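How to write a recap of a television episode

A recap tells readers what happened in one episode and what you made of it. It is longer than a listing and looser than a review. The steps below are the ones we use at Grurkstead for weekly drama, with examples from the second series of Magbanua.

Before you start

Watch the episode twice. The first time, leave the notebook shut and follow the story. The second time, write down each change of location and who is present. Vidimeo shows a running clock when you pause, so put the time next to any line you plan to quote.

Sort your notes

Group the notes by plot strand. Most hour-long episodes have a main strand and one or two smaller ones. In episode 9 of Magbanua the main strand is the missing ledger, and the smaller one is the sister's return to Busora. Write up each strand in one go, even if the episode cuts between them. 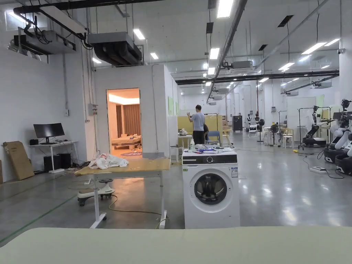 Consolacion Dela Peña wrote in to disagree with this. She keeps to the running order, she said, and would lose the cliffhangers if she did it any other way. For an episode that depends on cross-cutting, such as a heist or a trial, her method works well. Pick one and stick with it for the whole piece.

Write the draft

Open with the event that changes most for the main character. Use the present tense for the plot and the past tense for earlier episodes. Give a character's full name once, then the name the other characters use.

Keep opinion out of the plot paragraphs. Put it in a section at the end, where you can say whether a twist was earned or a performance fell flat.

Check the length

Our limit is 921 words, headings included. If you are over, cut dialogue first.

Mark spoilers

Put the series and episode number in the title and leave the twist out of it. If you have read the books, keep anything from later volumes out of the recap and the comments.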